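The Day of the Weavers

Every May, when the mornings in Marklow were still cool enough for a cardigan, Naomi Kioko began to worry about the Day of the Weavers, and every year her grandmother's friend Muthoni Chege told her that worrying was half the festival. The other half, Muthoni said, was remembering. Their people had come down from the hills at Were forty years before she was born, carrying baskets, songs and one very bad-tempered goat, and it was only right that once a year somebody should say so out loud.

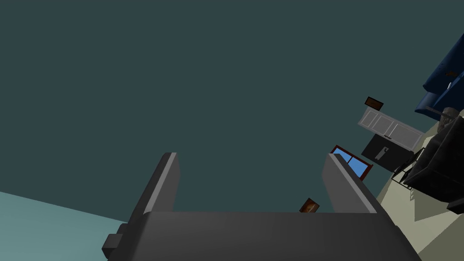
This year the somebody was Naomi. She had to give the old greeting, all 30 lines of it, in a language she spoke mostly to ask for more tea. She practised on the bus, and in the bath, and once to a startled parking inspector.

"You're swallowing the long vowels," said Nassoro Mfaume, who had given the greeting himself when his hair was black. "Let them sit in your mouth a bit, like a boiled lolly." 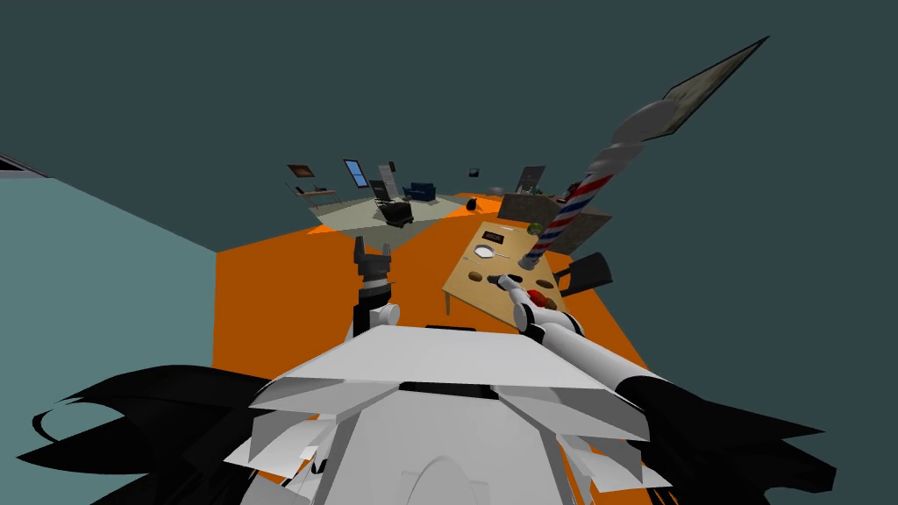 A light wooden table, with a small red object near the edge.

So she let them sit. By the evening before, she had 20 lines safe and the rest wandering about like chooks, and she went round to Muthoni's kitchen, where the beans were on and the radio was murmuring, and had a little cry into a tea towel.
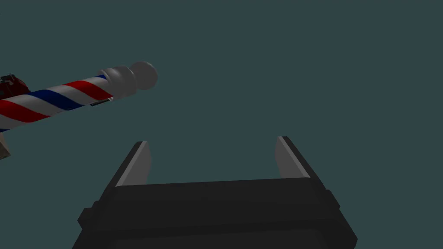
The Greeting

The hall was fuller than she had ever seen it. Idrisa Kimaro had brought his drum and all his cousins, and the little ones were already sticky with mango. 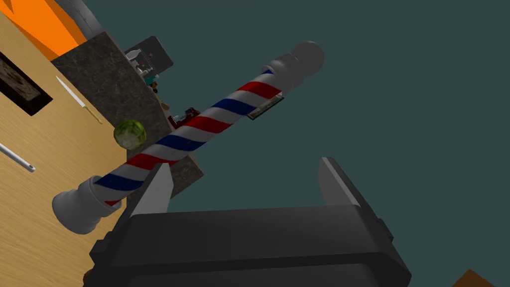 Naomi stood up and the first lines came easily — the river, the hill, the names of the mothers. Then came the part about the weaver's sash, and her mind went perfectly white. She thought, of all things, of a barber pole, with its red and blue stripes winding round and round between the white, and of how the sash was wound the very same way in the song, one colour chasing the other up to the shoulder. And there was the line, waiting for her. She said it, long vowels and all, and from the front row Muthoni said the next one softly along with her, and then Nassoro did, and then the whole hall.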